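Put the Vegetables Where You Can See Them

I have been losing an argument with my sister-in-law for most of a year now, and since she won't read anything longer than a text message I am going to make my case here where she can't interrupt me.

The argument is about the tote bag. Specifically, it's about how long food is allowed to stay in the tote bag after you walk in the door. Her position (held firmly, with her shoes still on) is that the bag is fine, the bag is breathable, the bag has handles, and you can cook straight out of it until it's empty. My position is that the bag is for the sidewalk. Once you're home, everything comes out, and at least some of it goes into a bowl in the middle of the table.

I didn't always think this way! I used to be worse than she is. I had a bag on a hook behind the kitchen door that I believed held onions, and one September I finally reached to the bottom of it and found out what else it held. I'm not going to describe that. I threw away the bag too, and it was a good bag.

What changed me was my neighbor Raili Mustonen, who lives two doors down and has strong feelings about tables. The first time I had coffee at her place she came in with her shopping, and before she even filled the kettle she unpacked half of it into a big glass dish, right there between our cups. I thought it was for show. Then she looked at it for a second and said, "Well, that's dinner, I guess," and I understood she had just planned a meal in less time than it takes me to open the fridge and stare.

So I bought a bowl. Mine is green glass, shaped sort of like a flower, with a thin gold rim, and I will admit it's a little fancy for root vegetables. It was $36 at Noltavine, which is more than I'd ever spent on something to hold a radish. It sits on the green checked cloth all week and I have never once regretted it.

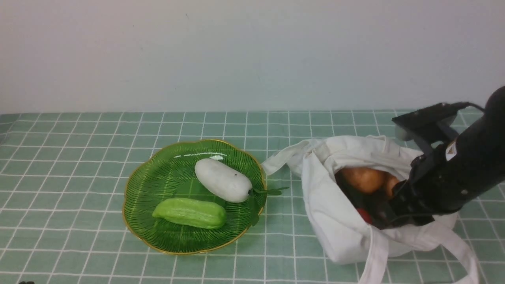
The case against the bag

A tote bag is a wonderful thing for carrying and a terrible thing for remembering. It has no shape of its own. Set it down and it slumps, and whatever was on top is still sort of visible, and everything else goes into the dark. You see a potato. You think, I have potatoes. You don't think about what's under the potato, and neither did I, and that's how I ended up with the hook situation.

The other trouble is that a bag on the table always looks like you're about to leave. I notice this in other people's houses more than my own. There's a half-unpacked bag by the wall, and somehow nobody quite sits down all the way. The handles flop over everything, too. I have dragged a handle through butter.

My friend Fabrice Ferrand says I'm being unfair, and that a good canvas bag keeps the light off things, and light is bad for potatoes. Fine! He's right about potatoes, and I leave mine in the dark like everybody else does, in a Plaston bin with a loose lid under the counter. I never said every vegetable had to be on display. Potatoes are happy to be ignored. It's the eggplant I worry about.

The case for a plain table

Here is where I get a bit preachy, so bear with me. The bowl only works if there isn't much else around it. I cleared my table down to the cloth two winters ago, and it was amazing what had been living there: mail, a stapler, three kinds of tape, a catalog from Millet that I'd been meaning to look through for a jacket. Once all of that was gone I had this big stretch of green squares and a blank wall behind it, and for a couple of days it made me nervous, like a waiting room.

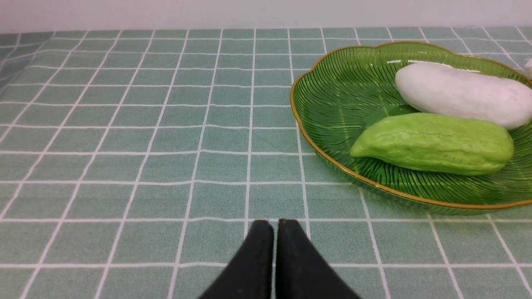 Then I got used to it, and now I can't stand it the other way. I roll out dough there. I do my taxes there in one grim evening. I spread out the groceries and sort them, the ones for the bowl on one side and the ones for the bin or the fridge on the other, and I've gotten pretty quick at it. I fold the empty bag and hang it back up, and it's ready for the next trip with nothing in the bottom.

About the cloth, because people do ask: get one with a small pattern or a grid. A solid color shows every crumb and every crease. I had a plain cream one from my aunt that I ironed constantly and resented the whole time. With the grid you get a few wrinkles and the eye just slides over them. I wouldn't pay more than $50 for one, and mine was a lot less.

What goes in the bowl

I have rules about this, which my daughter Esia finds hilarious. Long things go in leaning against each other so they don't roll. Anything with leaves hangs its leaves over the front, because that's how it wants to sit and also because it looks nice. A dark one in the middle if you have it, an eggplant is perfect, with a pale one next to it. And stop before it's heaped. If you have to balance the last one on top, it belongs to tomorrow, or to your neighbor.

The point of the bowl for me is that it asks a question every time I walk by. There's that bumpy green thing, what are you going to do about it? I have cooked more bitter gourd since I got that bowl than in my whole life before, mostly just sliced thin and fried with egg, and I've come around on it. I might never love it. But it gets eaten!
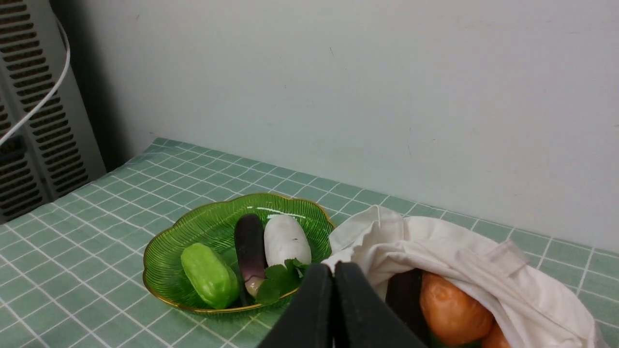 Does everything keep as well in a bowl as it would in the fridge?

Most of it keeps for less time, so I only put out what I plan to cook in the next day or two. Radishes and leafy tops go limp first, and they go back in the fridge overnight if I haven't gotten to them. Cut vegetables never go in the bowl at all.

My sister-in-law's last word on the subject, as of Sunday, was that she doesn't have room for a bowl. She has a table that seats eight and a bag on every chair. I've offered to come over and clear one end of it, just the end by the window, and I've told her she can pick the bowl. She said she'd think about it if I brought the groceries.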